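Two Nights in the Old Mill Hotel: Notes for My Talk
Travel evening, April 2018. Speaker: Žofie Bednárik
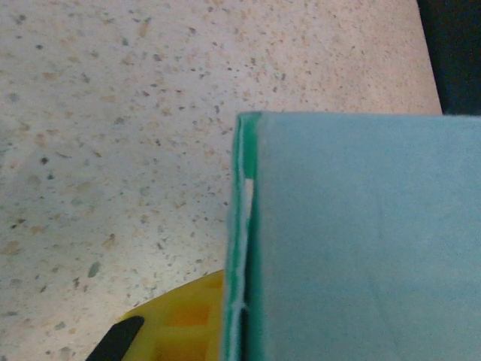
Start slowly. Say good evening, thank Denise Mellor for the invitation. Ask who has slept in a hotel with a ghost story. Wait for the hands.

1. How we came to Haslam

Haslam is a small town on a river, with one main street and a very steep road down to it. My friend Úna Madigan and I were driving home from the coast and we wanted to break the journey. She found the hotel in an old guidebook. The book gave it four lines, and two of them were about a woman who walks on the stairs.

Tell about the bridge. It was closed, so we had to go back and take the other road, and this added an hour. We arrived after dark and the front door was locked. There was a bell with a rope. Úna pulled it and the rope came off in her hand. (People usually laugh here. Do not hurry.)

2. The hotel

It was a flour mill first, then a school for a short time, then it was empty, and after that it became a hotel. The owner is Clive Tapley. He carried our bags up himself and did not mention any ghost until we asked him.

The room cost 165 for the night, breakfast included. We paid the same again for the second night. The beds were good. The window did not close completely, and I mention this now so that you remember it later.

3. The story

Keep this part short, the people want to hear what happened to us.

The woman is called the Miller's Sister. She is supposed to have waited on the stairs for a brother who went down to the river in a flood. I looked for her in the local history room the next morning. Phyllis Hulme, who takes care of the papers there, showed me the mill books. There is a miller and there is a flood. I did not find a sister. Mrs. Hulme thinks that the story came with the hotel, but she asked me to say that this is only her opinion.

4. First night

Nothing. I slept until eight.

5. Second night

Speak more quietly here.

I woke up and heard steps, very regular, with a little scrape after each one. Úna was also awake. We lay there and we did not speak. Then I went to the door with my phone for a light. The hall was empty and I could not hear the sound there. When I came back into the room I heard it again.

In the morning I saw that the cord of the blind could hit the wall when the wind came in. I believe this was our ghost. Úna does not agree, and she has asked for equal time, so she may answer questions at the end.

6. Practical things, if there is time

Bring warm socks. Park at the top of the hill. Eat at the Florero, the soup especially. Ask for a room on the river side if you want to hear the steps.

Questions. Leave ten minutes.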